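About Us
Home > Our School > About Us

Wogan College of Community Learning

Wogan College of Community Learning is an independent, not-for-profit provider of adult and further education. The College offers accredited and non-accredited programmes to residents of Wogan, Irnar and the surrounding rural districts, and is governed by a board elected by its members at the annual general meeting in January.

Our History

The College was established by residents of Wogan who wished to continue their schooling in the evenings and who had no provider within reasonable driving distance. Classes were first held in the supper room of the town hall. As enrolments increased, the College leased the former grain merchant's office on Drikimari Road and later purchased the adjoining block, on which the present main building stands. A second campus at Irnar was opened to serve learners in the north of the district. The Irnar campus occupies part of the old primary school and retains the original weatherboard classrooms and verandah.

Our Programmes

Teaching is organised into four areas: language and literacy, business and bookkeeping, home and land skills, and preparation for further study. Certificate courses follow the school terms. Short courses are scheduled throughout the year, with a reduced timetable over the summer holidays.

The language and literacy area is the oldest part of the College. It provides English classes at all levels, one-to-one reading support and a conversation group which meets at both campuses. Home and land skills include fencing, small engine maintenance, fruit tree pruning, dressmaking and preserving. Learners in the preparation for further study area receive individual advice on bridging courses and university entry, and may sit supervised examinations on site by arrangement with their institution.

Enrolment

In the most recent reporting year the College recorded 2,851 course enrolments from 1,813 individual learners. Of these enrolments, 1,714 were in certificate courses. Fee assistance was granted to 351 learners under the College's concession scheme. Applications for fee assistance are treated in confidence and may be lodged at either campus office or by post.

The Hivix Library

The Hivix Library, located on the ground floor of the main building, is open to enrolled learners and to members of the public who hold a current borrower's card. The collection includes adult literacy readers, large print books, local newspapers and the records of several district organisations that have since been wound up. Local history material may be consulted in the reading room but is not available for loan.

Governance and Policies

The board meets monthly and is responsible for the strategic direction, finances and statutory obligations of the College. Day-to-day management is delegated to the principal. Copies of the constitution, the annual report, the child safety policy and the complaints procedure are available from the office on request.

Access

Both campuses have step-free entry, accessible toilets and designated parking. A hearing loop is installed in the main lecture room at Wogan. Learners who require adjustments to teaching or assessment are asked to notify the College at the time of enrolment so that arrangements can be made before the commencement of term.

Page last reviewed 7/23/19

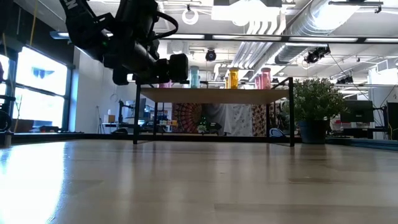

Coloured bottles along the back of a small table.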